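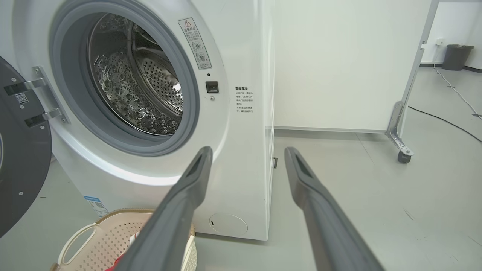 2 min read

I've been deep in Kolton this month, our little planner for laundry jobs, and version 7 is finally out! The big change is how it handles steel drums. All those shiny holes used to give the depth code fits, so now Matar (our perception module) finds the gray rubber ring first and works inward from there.

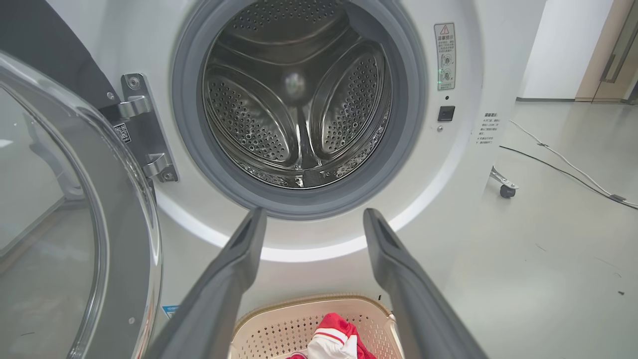 Drum, basket and fingers, all in the wrist view.

I replayed 893 saved views through it and got 191 bad ring fits, mostly from glare. Still too many for my taste, so I'm rewriting the glare filter and hope to ship it in October.

We use cookies to remember your newsletter settings. OK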